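Home Guides Footwear Contact
December, by Stepan Hrytsenko
2 min read

Cleaning Removable Insoles

Lift both insoles out by the heel. Dampen a soft cloth with lukewarm water and a drop of mild soap, then wring it well. Wipe from heel to toe, pressing harder on dark patches, and support the edge with the free hand.

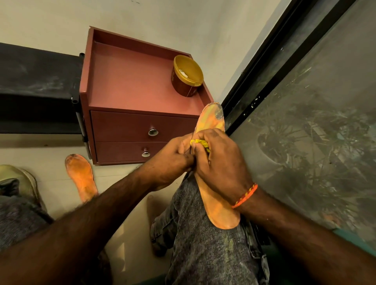 Dmytriv writes that two light passes work better than one heavy soaking, and that foam insoles should dry overnight, away from radiators, before going back in the shoes.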